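Losing ground at Stotemdale
14 April 2023

The road to the north end of Stotemdale now stops at a row of concrete blocks. Past the blocks there is a strip of pavement with a yellow line still on it, and then the bluff. The county surveyor who measures that bluff parked short of the blocks and walked the rest of the way.

"I used to turn my truck around down there," she said. "There was a pullout with a picnic table. The table went first."

Stotemdale has 3000 residents, most of them well back from the water. The north end is different. It sits on sand and clay, and the storms this winter took 10 feet of it in places. The surveyor said a single bad night in May of last year had already taken the fence behind the old pump station.

"People blame the waves, and the waves do a lot of it," she said. "But the clay gets soaked from behind. Rain goes down through the sand, hits the clay and runs out the face. Then a whole block slides. You can have a flat calm lake and still lose ground."
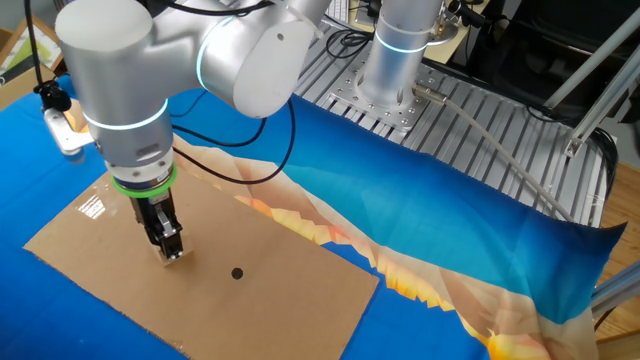 A robot arm with its gripper lowered toward a cardboard surface.

She has been measuring the bluff for the county long enough to have filled several notebooks. Her method is simple. She has steel pins set in the ground along Derham Road, and from each one she measures to the edge on the same compass bearing. When a pin gets too close to the edge, she sets another one farther inland and keeps both numbers until the old pin is gone.

The county also pays for a survey from the air. She uses it but does not rely on it. Brush hangs over the edge in summer, she said, and from above it can look like solid ground.

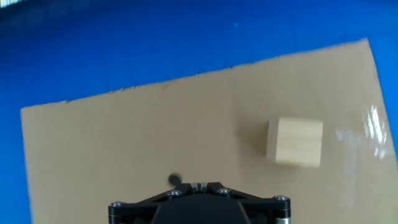 The bluff line itself is harder to define than most people expect. On the town's zoning map it is a smooth curve. "It has never been a smooth curve," the surveyor said. "There are notches, there are bits hanging on by roots." The top edge of the cardboard in the picture, slightly ragged and with uneven fibers along it, is a fair match for what she sees when she plots her own points. She measures to the back of the notches, and some property owners have objected to that.

Setbacks are the next argument. A new house at the north end has to stand 200 feet from the edge. The rule covers new construction only, and two of the existing houses on Derham Road are well inside it.

"I get asked how many years a house has," she said. "I won't give a number. I can say what it has done since I started. It might sit still for a long time and then drop in one night." 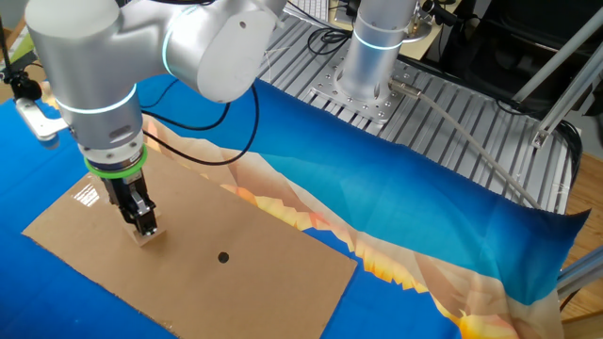
The town has looked at stone along the foot of the bluff. She is not against it, but she pointed south, toward Grornilier, where a stone wall was built before she took the job. The bluff behind the wall has held fairly well. The beach past the end of it has narrowed - she would like the town to look at that stretch before it signs anything.

She thinks drains would help more for the money, at least on the Bárány property, where water comes out of the face all year. Moving the houses would help more than drains.

"That's the owners' decision," she said. "I bring them the measurements. Some of them want to see every page and some of them would prefer I didn't knock."

Before leaving she measured from the nearest pin, wrote down the distance, and measured it again. The two readings matched. She plans to be back in May, after the spring rain, to set another pin across the road.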